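Baliza portátil Trenis 100: a nossa opinião depois de uma temporada com os sub-10

Texto de Mererid Gwynne
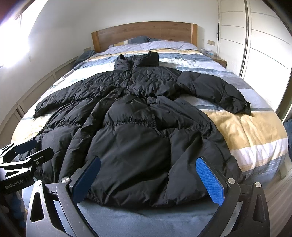

Porque comprámos

Treino duas equipas de crianças no clube de Gustholm, uma delas de futebol adaptado, e o nosso campo é partilhado com o râguebi. As balizas fixas ficam demasiado longe e são grandes demais para os jogos de quatro contra quatro. Até fevereiro usámos cones, e cada golo dava uma discussão. O Ynyr Bellis, que treina comigo, encontrou as Trenis numa loja de Brullgate e comprámos um par.

Peço desculpa por algum erro, o português é a minha terceira língua e escrevo devagar.

Montagem

A baliza vem num saco comprido, com os tubos já ligados por um elástico interior. As instruções têm só desenhos e o desenho número três está errado: mostra a rede presa antes da barra de trás, mas assim não se consegue esticar nada. Primeiro a barra, depois a rede. Na primeira vez precisei de muita paciência. Agora monto uma sozinha enquanto os pais ainda estacionam os carros.

Os encaixes são firmes, e com as mãos frias custa separar os tubos no fim do treino. Um pouco de cera de vela nas pontas resolve.

No campo

Nos remates das crianças a estrutura aguenta bem. Quando os irmãos mais velhos entram na brincadeira, a barra dobra um pouco e volta ao lugar, o que no início assusta. Gostei muito da frente, que não tem tubo no chão. Para os nossos jogadores que usam andarilho ou cadeira isto é importante, porque podem entrar na baliza para buscar a bola sem ajuda. Com o modelo anterior, um Lemaire que ainda temos na arrecadação, isto não era possível.

O vento é o ponto fraco. As estacas que vêm na caixa são curtas e em relva molhada saem com facilidade. Num sábado a baliza virou duas vezes antes do intervalo - felizmente não estava ninguém perto. Comprámos sacos de areia e desde então não saiu do sítio. Acho que o fabricante devia incluir os sacos, ou pelo menos dizer na caixa que são necessários.

A rede

É fina demais. Depois de 56 treinos tenho três buracos, todos no canto inferior, onde a rede roça no tubo. Remendei com fio de pesca. Escrevi à loja para pedir uma rede nova e responderam em dois dias, com educação, mas a peça sozinha (referência 869) estava esgotada e ainda espero por ela.

Transporte

Cabe no meu carro só com um banco deitado. O saco tem uma alça única, que magoa o ombro se o caminho é longo, e o fecho prende no tecido quando está com lama.

Recomendo?

Para treinos e torneios pequenos, sim. Para deixar montada toda a semana, não, e para adultos também não. Eu dou quatro estrelas em cinco, e dava mais meia se a rede fosse melhor. O Ynyr dá três, por causa das estacas. Vamos comprar o segundo par quando houver dinheiro da quermesse.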